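Review: the Dikov heavy cotton tablecloth, after one winter and one spring

I bought this tablecloth in November and I promised myself to write nothing until I had washed it many times. It is now May, so I think I have the right to an opinion. English is my third language, please be patient with me if some word is not the best one.

First, why a tablecloth at all. Our dining table is old and the top has rings from cups, two burns and one long scratch which was there when we got it. I was tired of looking at these marks, and I did not want to sand the table. For some years we used an oilcloth with lemons on it. It was practical, but it smelled when it was new and it became sticky when it was old, and my elbows did not like it in summer. So I started to look for real fabric.

I compared two tablecloths seriously. One was from Pavlović, the linen one that many people recommend, and the other was this cotton one from Dikov. The Pavlović cloth is beautiful, I will say it clearly. I touched it in the shop in Brerkik and it falls like water. But the label asks for ironing while damp, and I know myself. The Dikov is heavier and more plain, it comes in white, off-white and a grey which looked blue to me under the shop lights. I took the off-white. The shop assistant cut nothing and measured nothing, it is sold in ready sizes only, and this is my first small complaint, because our table is between two sizes and I had to take the longer one.

The size and the fall

On our table the cloth hangs quite low at the front. With chairs pushed in it looks good, almost like in a restaurant. When you sit, you have fabric on your knees, and for the first week everybody in my family pulled at it by accident. Now we fold the short side under by a hand's width and this helps. If you have small children I would choose the shorter size and accept that the table legs are more visible.

The hem is wide and sewn straight. I checked the corners carefully, because on my earlier cloths the corners were always the first to open. Here they are folded in the proper way, with the stitches going back over themselves. After all the washing I found one loose thread and I cut it.

Washing

The maker says the cloth shrinks a little in the first wash. I measured before and after. Before, the long side was 232 centimetres. After, it had lost 4 centimetres, and after that it did not change any more. This is honest behaviour for cotton, but please remember it if your table is big.

I wash it warm, with ordinary powder, and I hang it outside over two lines so that it does not get a fold in the middle. Coffee came out without any special treatment. Red wine came out when I was quick and left a pale shadow when I was not. Beetroot soup, I must report, stayed for three washes and then one morning I could not find it. Oil is the worst enemy. I have two small grey marks near the place where the salad bowl stands, and I think these will live with us.

About softener: I tried it once and I will not do it again. The cloth became nice to touch, but water stayed on top in drops and ran to the edge, and a tablecloth should drink a little, in my opinion.

Ironing, or not

I iron it only for guests. If you pull it well by the four corners while it is still damp, it dries with soft creases which disappear partly after a day on the table. The weight of the fabric does this work. My sister-in-law, who irons even tea towels, was not satisfied, but she also did not offer to take it home with her.

Daily use

What I like most is the sound. A plate on bare wood makes a hard noise, and on this cloth it makes nearly none. Our kitchen is small and has tiles, so at breakfast the difference is big. The second thing is that the cloth stays in its place. I can push a bread board across it and the fabric does not travel with it, only the surface moves a little and comes back. With the oilcloth this was not a question, with thin cotton it always was.

What I like less is that every crumb and every small hair is visible. The off-white colour is kind to the room, especially in winter when there is little light, but it is not kind to the person who must shake it out. I shake it from the balcony almost every evening. The grey one is maybe wiser.

It is also not a protection against heat. I put a hot pan on it for a short moment, with the cloth folded double, and the wood under it got a white spot. A thick felt under the cloth would solve this. Dikov sells such a felt, but I cannot speak about its quality as I did not buy it.

Price

I paid 467 for it in local money at the shop in Brerkik, and it was the same price on the internet, with delivery added. The linen from Pavlović was nearly double. For a thing that lies in front of us three times every day I find it reasonable. I saw cheaper cotton at the market in Kilorside, but it was so thin that I could read the price tag through it.

Would I buy it again? Yes, in the shorter size, and possibly in grey. I take away a little for the sizes and for the marks of oil. For the fabric and the sewing I have no serious complaint.

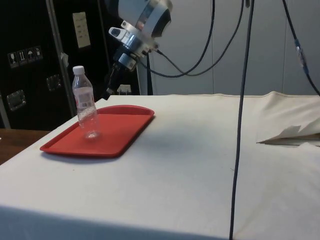 Red tray, water bottle and a pale cloth with plenty of light on it.
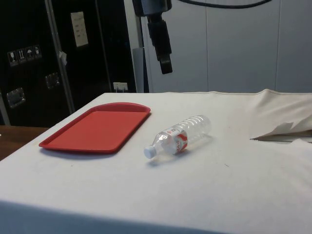

Reply from Kilorside: I have had the grey one for two years and I can confirm that it hides crumbs much better, but it fades along the fold if you always store it folded the same way. I roll mine now on a cardboard tube. For the oil marks, try plain washing-up liquid on the dry cloth, leave it overnight and wash it as usual in the morning. It took out a butter stain that I had given up on. Old marks need it twice. And I agree about the softener, it ruined a good set of napkins for me.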